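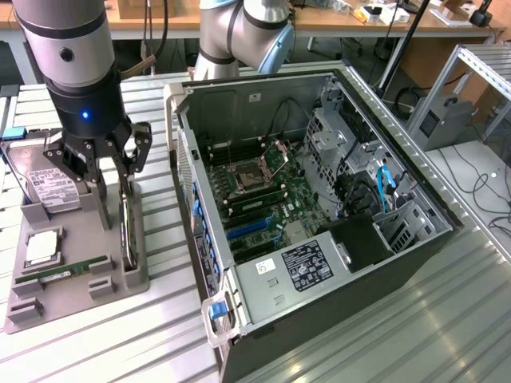 Page 2 of 10

Thread: Zarkmont two-arm bench package for PC assembly - anyone running one?

benchmonkey
12 January 2025
Following on from page 1, I've put a shot of the work at the top. It's the desktop build job, with the parts in the grey fixture tray and the case on its side so the arms can get down into it. Processor, memory, hard disk and the slim drive all get presented from the one tray.

We have the package on trial from Zarkmont until the end of the month. Price as quoted is 3,000 a month on hire with support included, or you can buy outright. I have to write a recommendation and would like to hear from people who have lived with it longer than we have.

oldsolder
What's the gripper? The two-finger linkage type was an extra when we were quoted. The standard one was a parallel jaw with short travel and it was no good for anything standing up in a slot.

benchmonkey
Linkage type, and it was in our quote. It needs the room either side of the part to get the fingers down, so the spacing in the tray matters more than I expected. Our first tray layout had to be redone for that reason.

trayguy_k
Who did the tray? We had ours from Tivberg. Good pockets, tight on size, but they charge for every revision and we had four.

benchmonkey
Zarkmont's own. Two revisions included in the trial. The processor recess is fine. The memory is held flat between clips and you have to seat it properly by hand when you load the tray or it comes up at an angle.

fenside
I'll be the one to say it. I don't see the case for this on desktops. A person who knows the job can fit memory and a processor and be reaching for the next case before the arm has finished lining up. We looked at the Duken cell in August, which is much the same idea, and sent it back. Nice machine. Did not pay.

oldsolder
Depends what you're building. If it's forty a week of the same model then I agree with fenside. We do refurb for one large customer, same board every time, and ours runs through the evening with one person loading trays for it and two other benches.

fenside
And who opens the socket lever?

oldsolder
The person loading. Lever and frame are up before the case goes on the table. Same as in the photo.

fenside
So that's a person doing part of the job already. You've paid for two arms and you still have somebody stood there.

oldsolder
Somebody stood there for a minute, then off doing something else. I've given you our arrangement, you don't have to like it.

tinribs
Can I ask about cables? That blue SATA lead near the drive cage would worry me. On ours the loose leads were the main cause of stops. Vision would find the bay one time and then a lead would spring back across it.

benchmonkey
Yes, same trouble. We have had stops from it. Zarkmont's engineer said to tie them back before the case goes on. It works but it's another job on the list, and I have put it in my notes as a cost.

tinribs
We went to pre-dressed looms from Beaudoin for the new builds. No help to you if you're working on used cases.

trayguy_k
What about reflections off the table? Ribbed aluminium gave us a lot of bad picks near the tray edge until we changed the lighting.

benchmonkey
Not had that so far. We haven't moved the lights since setup though, so I'll try it with the blinds open and report back.

fenside
Ask them for the service terms in writing before you recommend anything. With Duken the 40 hour response was counted in working hours, and we found that out when an arm faulted.

benchmonkey
Good point. The Zarkmont sheet just says "next available" - I'll get a number out of them.

oldsolder
Ask about spare finger pads as well. They wear and ours took ages to come.

benchmonkey
Will do. Still leaning towards another month's hire and no purchase yet. If anyone has bought outright, I'd like to know what the yearly service came to.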